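Search this guide
Go
Prornley Bench Arm Guide
July, by the Prornley guides desk

5. Good practice when working inside a desktop computer

Please read this section through once before you start, even if you have done plenty of memory swaps by hand. The arm is patient and it is steady, but it has no idea what a motherboard costs, so the rules below (they follow our Utby site rules, with a few additions from Naseri) are worth keeping to.

1. Shut the computer down, pull the mains lead and wait 60 seconds.
2. Clip your wrist strap to bare metal on the case, and check that the arm's own earth lead is fitted.
3. Lay the case on its side and ease any power supply wires well clear of the memory slots. A cable tie does nicely.
4. Load job 856 and set the speed to 5. Do please leave it there, however slow it feels!

We use cookies to remember your place in this guide. Accept / Settings

5. Bring the gripper down in short steps, stopping before the fingertips reach the module, and look from both sides to see that the finger links will clear the capacitors and the processor socket.

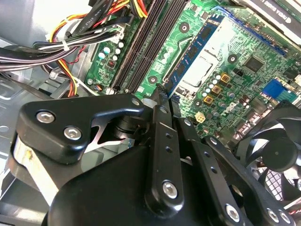

6. Open the slot latches by hand, then let the fingers close on the ends of the module, never on the chips.
7. Lift straight up. If the arm reports resistance, press Hold and look at the latches again before trying once more.

CAUTION: Keep your own fingers out of the case whenever the arm is live. Press Hold before you open a latch or move a wire.

Note: If you are using the older Eltlow fingers, check the pads for wear before each job.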